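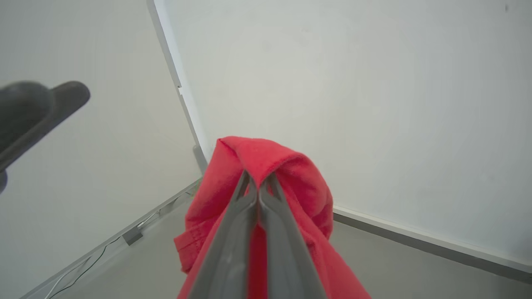

Does a T-shirt need to be folded?

I have now sat through the Saturday folding workshop at Floltwood, paid for 2 sessions, and come home with a method for T-shirts that takes 16 steps if you count the smoothing. I counted. The smoothing comes up a lot.

The claim is that a folded shirt wears better and is easier to find. Maybe. My shirts live in a drawer, where they get pulled out from the bottom, shoved back on top and generally treated like shirts. A neat stack lasts until Monday. Cotton knit doesn't hold a crease the way a dress shirt does, and it doesn't mind being bunched up either. Pick one up by the middle, give it a shake, put it on. Most of the wrinkles are gone by lunch.

Shigeru Imai, who taught the class, told us that the drawer should be a pleasure to open. I like him, and I liked his drawer. But he was folding for a room full of people at a long table, with good light. I fold at eleven at night on the end of a bed.

What I do grant is sheets. Sheets that aren't folded eat a closet. Towels too, probably. Sweaters should never hang. For T-shirts I kept up the method for 3 weeks and then went back to folding them in half, once, and dropping them in. The red ones still go on the left.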